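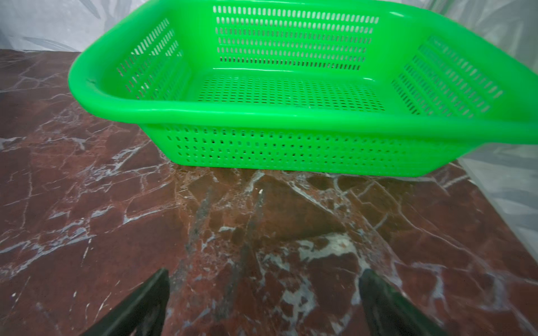 Cesto verde visto pela câmara do pulso, garra aberta.

Kobe_Segers
Montagem caseira, dois braços na mesma calha de alumínio. O tampo polido dá reflexos na imagem do pulso e a segmentação da borda do cesto falha: em 210 tentativas, 17 com contorno errado. Já baixei a exposição. Alguém resolveu isto sem trocar o tampo?

idierckx
Filtro polarizador. Perdes luz, mas o reflexo do plástico na pedra baixa bastante.

Kobe_Segers
No pulso não tenho folga para mais peso. Os cabos já vão presos aos elos com abraçadeiras e a garra chega à justa ao fundo da mesa.

JozefH
Discordo do polarizador. O ângulo muda a cada pose e o filtro é fixo. Usa a câmara fixa para localizar o cesto e a do pulso só nos últimos centímetros.

Kobe_Segers
Faz sentido. Vista geral da bancada:

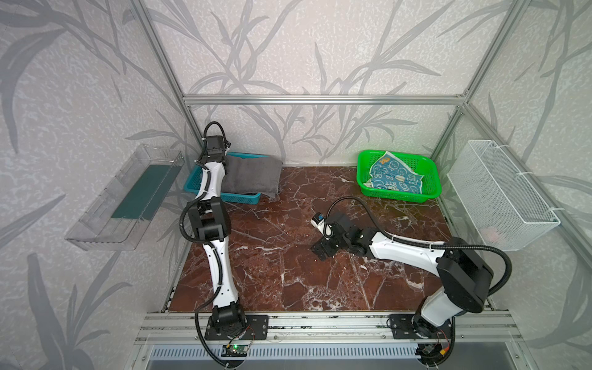 Bart Vanhove: a calibração entre as duas câmaras vai dar-te mais trabalho do que o reflexo. Eu punha um tapete mate por cima do tampo e fechava o assunto.

JozefH
O tapete desliza quando a garra toca na mesa.

Bart Vanhove
Com fita de dupla face não desliza. O meu está colado desde janeiro.

Kobe_Segers
Vou testar primeiro a câmara fixa. Publico os números depois.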